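Brurngate Supper Club
Minutes of the spring planning meeting, 25/03/2024

Same rules as always: I write down what I heard, and if I got you wrong, tell me before the next one and I'll fix it. We started late, as the side door at Dodbridge Hall was locked and half of us were standing at it while the other half were already inside eating the crackers. Apologies came in from the folks with the new baby (congratulations again!) and from the couple on Mill Lane, who are still without a car.

Last meeting's minutes
Approved with one change. I had written that the chili night "ran out of food." I'm told it ran out of bowls. Corrected, and sorry to the chili people.

Money
We have $709 in the account after paying for the winter hall rental. That includes the deposit from Dodbridge, which they still want to hang on to as credit for the fall. I said I'd rather have it back. Most people seemed fine with leaving it where it is, so it stays, but I'm writing down that I grumbled. Ticket prices stay the same for April. Kids under five still eat free, and we're keeping the pay-what-you-can jar by the door.

Noodle night
We spent the longest on this one. It's going ahead in April, in the big room, with two sittings so that families can come early and get home for bedtime. Broth will be made in two kitchens the day before and carried over in the big lidded pots – please, please tape the lids this time, my trunk still smells of onions. There'll be one chicken broth and one mushroom. The mushroom gets made completely separately, with its own ladle, and the ladle gets a ribbon on it so it doesn't wander.

Toppings are potluck. I have a sheet going around for eggs, scallions, corn, greens and tofu. We have too many people down for corn already! If you signed up for corn and don't feel strongly about it, pick greens.

Forks will be out for anyone who wants one. Chopsticks will be the wrapped disposable kind, laid at the end of the serving line with the napkins.

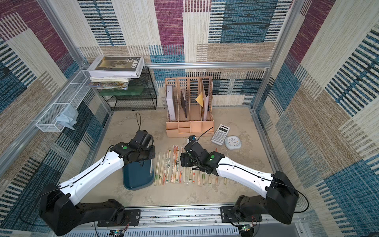 Flyers
Pevano Print quoted us for 1,000 flyers, half-page, one color. I thought that was a crazy amount for a neighborhood our size, but the price barely drops if we order fewer, and the leftover ones can be used for the summer if we leave the date off and stamp it on. So we're leaving the date off. I'm looking for someone who owns a date stamp. The wording is last year's with "chili" swapped for "noodles," and we're dropping the line about live music, which got us a lot of questions we couldn't answer.

Delivery is split up by street like before. The hill goes to whoever has the best knees.

Washing up and trash
This got a little heated, in a friendly way. At the last supper the same handful of people were at the sink until nearly eleven. We agreed that each sitting will have its own cleanup crew, with names on a list before the night and no wiggling out of it. Real bowls, real spoons. Trash was the other half of it: the hall only lets us fill one dumpster, and last time we left bags beside it and got a note.

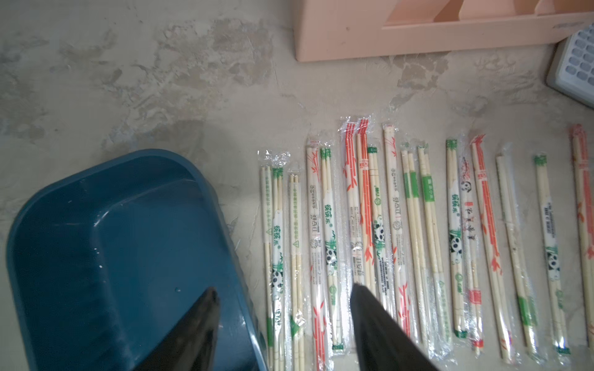

One person near the back pointed out that most of what went into those bags was paper napkins and food scraps, and wondered why we couldn't just take the scraps to the compost bins at the community garden. Another voice said the garden doesn't take anything cooked, and that we should be asking people to bring a cloth napkin from home. Both went down well. I'll call the garden to find out what they will accept, and the flyer will get a line about napkins if Pevano can squeeze it in.

Bread and dessert
Šimkus Bakery has offered us day-old rolls at no charge, to be picked up before they close. Rolls with noodles isn't traditional, but free is free, and the little ones will eat them when they won't eat anything else. For dessert we settled on orange slices and whatever cookies turn up. The suggestion of a soft-serve machine was discussed with great enthusiasm and then we looked at the rental price.

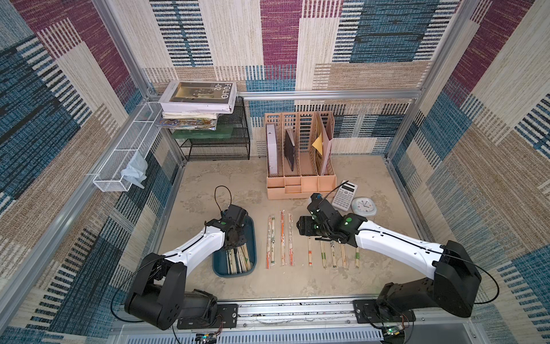 We do need someone with a car for the bakery run, and it has to be someone who can leave work early. Please also return the bakery's crates afterward. They were nice about it last time, but they had to ask twice.

Anything else
The coat rack at the hall is still broken, so use the chairs along the wall. The lost gray scarf is at my house. Somebody asked about a summer picnic and we said yes in principle, then got sidetracked talking about parking, and that's as far as it got.

Next meeting is in April, a week before the supper, same room. I'll have a key to the side door.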